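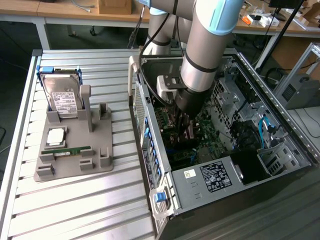 Open desktop tower, motherboard and drive cage.

FOR IMMEDIATE RELEASE
2025-08-01

Tundthorpe Library Network opens free computer refurbishing program, first machines go out in November

TUNDTHORPE - The Tundthorpe Library Network and Andedlow, the local electronics reuse nonprofit, are launching Plorna, a program to fix up donated desktop computers and hand them out free to households that don't have one. Sign-up for households opens today at all branches. Donations of used machines also accepted from today, details below.

2,744 households in the network's service area told us in last winter's survey that they have no working computer at home. Phones yes, computer no. That number is what started this.

"People come in to fill out a job application and there's a line for the terminals," said Svitlana Didenko, director of the library network. "Then their hour is up and they're on page four of the form. We've added terminals twice. What people need is a machine on their own kitchen table."

How it works. Fill out the one-page form at any branch desk or by mail. No income paperwork. One computer per household, with monitor, keyboard, mouse and power cords. Everything comes set up with a free operating system, office software and a web browser, plus a printed starter guide in large type. Pick up is at your home branch. Delivery can be arranged for people who can't get to a branch or can't lift a tower, tick the box on the form.

Applications received by the end of the sign-up period go into one pool and are drawn by lot. Not first come first served, so no need to line up on day one. If your not drawn in the first round your form stays in for the next one, no need to reapply.

First handout is set for November, at 19 branches. Further rounds every three months after that as stock allows.

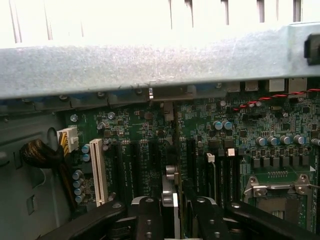
Every donated machine gets opened, cleaned and tested at Andedlow's workshop before anything else happens. Memory, power supply, fans, ports. Drives are wiped or pulled and destroyed, donor's choice, and a signed certificate is mailed out either way. Machines that fail testing are stripped for parts and what's left goes to a licensed recycler.

"Most of what gets thrown out in this county has years left in it," said Anju Kaushik, workshop manager at Andedlow. "An office replaces all its desktops on a schedule, and half of them just need a new drive and a good cleaning. The old stuff is easy to work on too. Screws, not glue. I wish I could say that about the laptops."

Laptops are not part of the first round. Andedlow hopes to add them next year once it has a steady supply of batteries.

Classes

Alongside the computers the network is running a set of free evening classes, open to anyone with a library card whether or not they get a machine. Topics are basic typing, email and attachments, online forms, passwords and scams, and a hands-on repair class for people who want to look inside there own computer. Each class is capped at 18 people. Repair class is ages 14 and up, under-16s with an adult. Sign up at the branch desk, walk-ins if there's space.

What to donate

Desktop computers that power on, or did when last used. Flat-screen monitors, no cracks. Wired keyboards and mice. Power cables and video cables, always short on these. Speakers OK.

Please do not bring tube monitors, printers, scanners, TVs or loose batteries. We can't take them and we can't store them.

Drop-off is at the loading door behind the main branch during open hours. Offices with ten or more machines can call for free pick up. Donors get a receipt on the spot.

Funding

Startup costs are covered by a grant from the Swai Fund, which pays for parts, test equipment and two part-time technician jobs for 26 months. The library network is covering class instructors and delivery out of its regular budget. No new levy money is involved.

"We asked to keep the form to one page and they did," Didenko said of the fund. "Same rule for the people applying to us."

The two technician jobs are posted now on the Andedlow website and on the board at the main branch. Experience helps but training is paid.

About Andedlow

Andedlow is a nonprofit reuse shop in Tundthorpe. It repairs and resells household electronics and runs a monthly fix-it night, small appliances welcome.

About the Tundthorpe Library Network

The network serves the town and surrounding county with branches, a bookmobile and a homebound delivery service.

Media contact: Communications desk, Tundthorpe Library Network, main branch, second floor. Interviews with Didenko and Kaushik availble on request. Workshop visits by appointment, closed-toe shoes please.

###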